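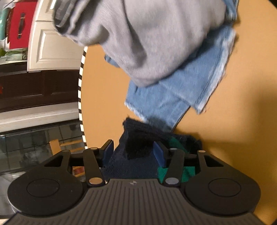
Reseña: tres meses con la pinza de mano Jodano (y con el método de Nurkonura para separar ropa)

Llevaba tiempo queriendo escribir esto y al final siempre me liaba con otra cosa. En el laboratorio compramos la pinza de mano de Jodano en agosto, con la idea de repetir por nuestra cuenta el trabajo del grupo Nurkonura sobre separación de prendas, y como varios me habéis escrito preguntando si merece la pena, pues aquí va todo junto: el cacharro y el método. Aviso de que me enrollo.

Para quien no lo haya leído, el artículo de Felicidad Agbayani y su gente plantea algo bastante sencillo. Coges la pinza con la mano, con su cámara encima, haces tú la tarea muchas veces y luego entrenas una política con esos vídeos y con la apertura de los dedos. Después montas la misma pinza en el brazo y a ver qué pasa. La gracia está en que la cámara ve casi lo mismo en los dos casos: los dedos abajo, la tela delante y lo que haya detrás. Y la otra gracia (para mí la buena) es que la tarea no es doblar nada. Es elegir por dónde agarrar cuando hay varias prendas tocándose y sacar una sola.

La pinza en la mano

Lo primero que me gustó es lo bien que cierra. Los dos dedos van simétricos, con su almohadilla azul oscuro por dentro, y el varillaje no tiene holgura o yo no se la noto. Con tela fina se agradece muchísimo, porque si un dedo llega antes que el otro acabas empujando el montón por toda la mesa. Con punto va de maravilla. Con vaquero también, siempre que pilles un borde; en mitad de la pernera las almohadillas resbalan y toca insistir.

Lo que no me gustó: el cuerpo es ancho. Mucho. Las dos carcasas laterales se comen la parte baja de la imagen y, cuando te acercas a una prenda que está casi debajo de los dedos, la ves a trozos, por los huecos del varillaje. En la toma que he puesto arriba se nota con la tela azul marino, que queda entre las puntas y sigue por detrás del dedo izquierdo, y con el verde, que asoma por un lado y vuelve a aparecer detrás de la varilla derecha. Una persona lo junta en la cabeza sin pensar. La red, según el día.

Y pesa. La primera semana terminé con la muñeca hecha polvo, y Milagros Manalastas, que tiene la mano bastante más pequeña que yo, directamente la usa con las dos. Jodano vende una empuñadura aparte que no he probado - si alguien la tiene, que me cuente.

Cómo grabamos

Siguiendo el artículo, grabamos en sitios distintos y con ropa nuestra. Mesa de laboratorio, mesa de comedor, cocina, lo que hubiera. Nada de fondo verde ni de luz controlada. Agbayani insiste en que el fondo desordenado ayuda, y yo al principio no me lo creía del todo, pero hicimos la prueba de entrenar solo con las tomas del laboratorio y el modelo se perdía en cuanto veía un mueble. Así que sí, tenía razón, y retiro lo que dije en el seminario.

En total juntamos 2.234 demostraciones. Nos quedamos con 2.000 para entrenar, y las que sobraban las apartamos para validación. El artículo dice que a partir de unas 500 ya se ve algo decente. A mí con esa cantidad me salía un robot muy decidido a agarrar la mesa, pero supongo que depende de la ropa. La nuestra era difícil: mucho gris sobre gris y mucha prenda oscura con pliegues casi negros.

El etiquetado es lo más pesado de todo. El método pide marcar en cada toma el instante en que decides el agarre, y eso no lo graba la pinza, lo marcas tú después. Kyu-ri Woo y yo nos repartimos las tomas y luego cruzamos una parte para ver si coincidíamos. En las prendas sueltas, sin problema. En las que estaban encadenadas, una medio metida debajo de otra, discutimos bastante. ¿Se coge primero la de encima aunque esté lejos, o la que tienes entre los dedos aunque arrastre a las demás? El artículo no lo aclara y me parece su mayor agujero.

Qué tal funciona

Pues mejor de lo que esperaba en lo fácil y peor en lo que más me interesaba. Con prendas de colores y texturas distintas, una de punto gris claro junto a un vaquero lavado, por ejemplo, la política elige bien casi siempre. Sospecho que se agarra mucho a los bordes. Los bajos deshilachados, con ese ribete blanquecino, le encantan, va a por ellos como un gato a por un cordón.

Con lo oscuro sufre. Un pliegue en sombra y un hueco entre dos telas le parecen lo mismo, y ahí o cierra en el aire o se lleva dos prendas. Probamos a subir la exposición y mejoró un poco. Probamos también a cambiar la cámara por una Nørgaard que teníamos en un cajón y, la verdad, no noté tanta diferencia como para recomendar el gasto.

Otra cosa que en el artículo pasa muy deprisa: el salto de la mano al brazo. Ellos dicen que es directo. A nosotros nos costó dos semanas. Cuando tú llevas la pinza, la inclinas sin darte cuenta para ver mejor, y nuestro brazo a ciertas inclinaciones no llega. Ruaridh Tosh escribió un filtro que descarta las posturas imposibles antes de entrenar y con eso se arregló casi todo. Está en el repositorio de Brerside, con pocas explicaciones pero funciona (escribidle si no os compila, contesta rápido).

¿La recomiendo?

La pinza, sí, con la pega del tamaño y del peso. Para ropa, trapos y cosas blandas en general es lo más cómodo que he tenido en la mano, y los datos salen limpios. Para piezas pequeñas y rígidas yo miraría otra, con estas almohadillas vas vendido.

El método, también, pero id con la regla de etiquetado decidida desde el primer día y escrita en algún sitio. Nosotros la cambiamos a mitad y tuvimos que repasar un montón de tomas. Y meted prendas oscuras desde el principio, muchas más de las que os parezcan razonables!

Tadeo Echeverría me ha pedido prestada la pinza para probar con toallas, así que durante unas semanas no podré hacer más pruebas con vaqueros. Si tenéis dudas concretas sobre la calibración dejadlas en los comentarios, que tengo los apuntes a mano.

Publicado el jueves, 29 de octubre de 2020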